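The Arm in Unit Nine

It is March 28, 2018, the heating in the Breltis workshop has failed again, and a grown adult in a bobble hat is asking a robot to please pick up the heart.

The robot doesn't. It picks up the air beside the heart, carries it with great care to the other end of the board and puts it down. There is a short silence, then the sound of a kettle.

Breltis is a shared workshop behind a tile showroom. Members pay 23 pounds a month for a bench hook, a key that sticks and the right to an opinion about everyone else's soldering. For years it turned out bird boxes, guitar pedals and one canoe. Then, last August, two of the members decided to build a robot arm, and the bird boxes have been looking nervous ever since.

They called it Skarela, a name arrived at by pulling letters from a Scrabble bag and refusing to draw again. The budget was 800 pounds. The figure on the whiteboard now reads 601, which sounds like thrift until you learn that the motors are on a separate whiteboard, in the cupboard, facing the wall.

I had expected something that would look at home in a car factory. What I got was a great deal of talk about carpentry. The first table wobbled, and a robot on a wobbly table is only a very expensive way of missing things. The second was solid, but every new idea meant another hole drilled in it. The present one came full of holes to begin with, which everybody agrees was the cleverest decision of the winter and several people claim to have made.

On top goes a maple board, bolted down, and on the board go the toys. Engineers would call these test objects. They are shape blocks of the sort a toddler posts through a lid, and a toddler would be well ahead by now.
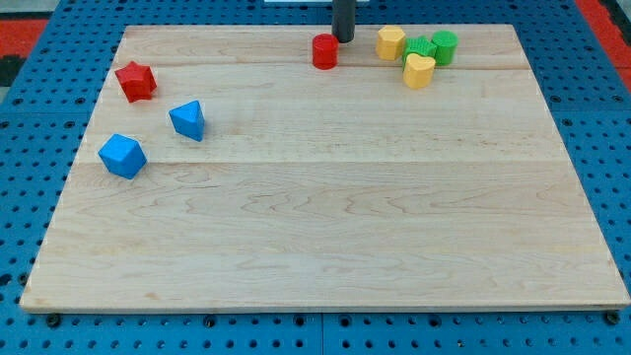 Olteanu thinks the whole thing should have started with cubes and stayed there until spring. A cube has the decency to look the same from most sides, runs the argument, and you don't teach somebody to drive by handing them a bus. The others wanted hearts and stars from the first evening, and the others had the screwdriver.

They have since come some way towards the cautious view. A cylinder will forgive a clumsy grip. A star has points that turn up just where a finger would like to be, and a heart is all curves until you reach the bottom. Put a few shapes close together and the trouble multiplies, as going for one means nudging its neighbour.

The software goes by Lekero and lives on an elderly laptop with a missing F key. It keeps a log, and I was allowed to read it over a biscuit. Attempt 453 says "gripped, lifted, dropped, no idea". Somebody has added a small drawing of a cloud.

I asked what the arm will do when it's finished. Sort screws, said one end of the bench. Make tea, said the other, looking at the kettle with some bitterness. Neither end had much to say about when.

Shortly before nine the hat came off, the gripper went down once more, and the yellow heart rose into the cold air and stayed there. People clapped. Then it was pointed out that the program had been told to fetch the star.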